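Lostilow two-arm teaching kit: review after a winter of use

Posted 1 April 2021
Category: Robots for small workshops
My rating: four of five

I bought this kit in September with my own money, so please read the following as the opinion of a customer. English is my third language and I ask for your patience with my sentences.

The Lostilow kit is two arms for the table, two grippers, two wrist cameras, and a pair of smaller arms which you hold in your hands. When you move the small arms, the big ones on the rail follow. The software records the movement together with the camera pictures, and later you train from these recordings. There is also a second way, where you switch off the motors and push the big arm directly with your hand. I will speak about both.

I have worked before with the Medeiros single arm, so my comparisons are mostly with it.

Assembly

The arms arrive assembled and the rail does not. The manual says two hours and for me it was one long Saturday. The bolts of the mounting plates are fine, but the holes of the rail need to be exactly in line, and the manual mentions this only on page 18, when you have already tightened everything. Do read it to the end first.

The control boards are mounted in the open, near the bases. I would prefer a small cover. The cables from the bases are long enough, and the plugs have a good click.

What I use it for

My tasks are with flowers. I teach the arms to pick up artificial tulips from the floor of the booth and to hang them with clothespins on a wooden hanger. It sounds like an easy thing, and for a person it is. For the arms it is a very good test, as the stem bends, the leaves are in the way, and the clothespin must be opened by one gripper while the other one brings the flower.
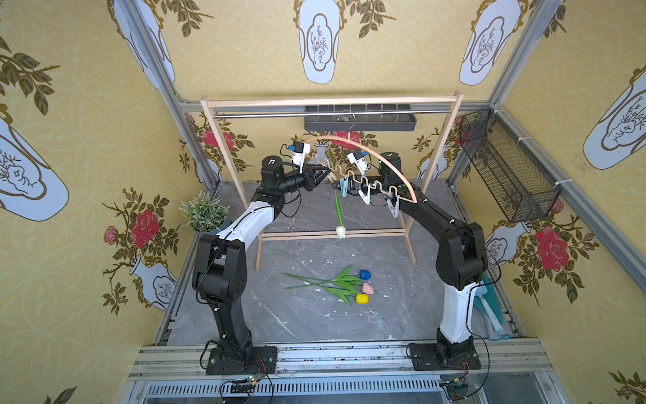 The first week I recorded almost nothing useful. My hands were too quick. With the small arms in your hands you forget that the big arm is heavier and comes a little later, and so you correct, and then you correct the correction. The software accepts all of this, and the trained arm then repeats your nervous movements very faithfully. After I learned to move slowly and to wait a moment before each closing of the gripper, the recordings became much better.

By the new year I had 87 recordings that I was willing to keep. I threw away many more. A recording where I lost the stem and took it again I keep now, if the second grip is clean. In the beginning I deleted these, and I think it was a mistake, for the arm then had never seen how to recover.

The control by the small arms

This is the best part of the kit. The joints of the small arms are light and have the same order as the joints of the big ones, so after some days you do not think about it any more. The handle for the gripper is a trigger with a spring. The spring is too strong for my taste. After half an hour my finger was tired, and when the finger is tired the grip on the clothespin is uneven. I changed it to a softer spring from Tamlow, which took ten minutes and cost less than a coffee. The kit should come with it.

What you do not get is the feeling of force. If the gripper presses on the rack, you feel nothing in your hand, you only see it. I broke two clothespins before I trusted my eyes more than my fingers.

Pushing the arm by hand

With the motors off, the arm becomes loose and you guide it directly. I use this for positions only, for example the waiting position over the floor. For a whole task with two arms I cannot recommend it. You need both hands for one arm, your sleeves come in the view of the cameras, and the arm sinks down a little when you release it. The Medeiros arm is better here: it holds its own weight while you move it. Lostilow writes that an update will bring this. I have waited since autumn.

Wrist cameras

They are good in normal daylight. In the evening, with one lamp, the picture becomes noisy and the thin stems are difficult to see, for me and I suppose for the trained model too. I now record at the same hours with the same two lamps. The position of the camera above the gripper is well chosen, and you see what is near the fingers until almost the last moment.

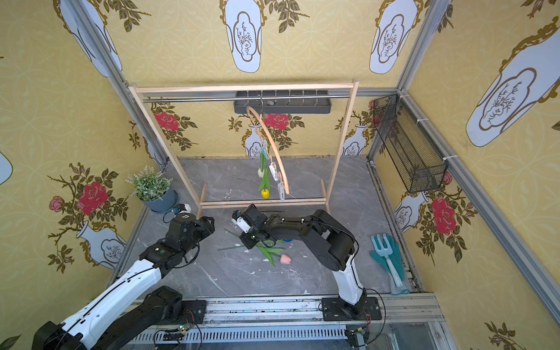
The background was another lesson. I had plain walls in my first booth, and the training went well, and then the arm was confused by every small change in the room. With a patterned wallpaper it was slower at first but later more steady. This is my own experience with one booth and I would not like to make a rule of it.

The software

The recording program is simple and it has not crashed one time. Each recording gets a number and a short note. I ask you to write the note immediately. I have a folder with recordings from the first month with the note "ok", and I have no idea today what was ok in them.

The list becomes slow when it is long. The maker gives 2000 recordings as the limit for one project, but I made copies to test this and well before that the scrolling was already unpleasant. You can divide a project in parts, which is what I do.

Export works to the common formats. The Nerside export is in the menu but gave me files without the left camera. I wrote to support, received a friendly answer after four days, and the corrected version came the week after.

Smaller remarks

The fans are quiet. The rubber on the gripper fingers wears off at the tips, and replacement rubber is sold only in large packs. The emergency stop button has a cable which is too short for the place where I stand, so I bought an extension. The feet of the rail leave marks on a painted table.

Would I buy it again?

Yes, for work where you need two hands. If your task needs one arm only, and if you like to guide it directly, the Medeiros will give you less trouble. I take one star from Lostilow for the trigger spring and for the update that has not come. When it comes, I will write a few lines under this review.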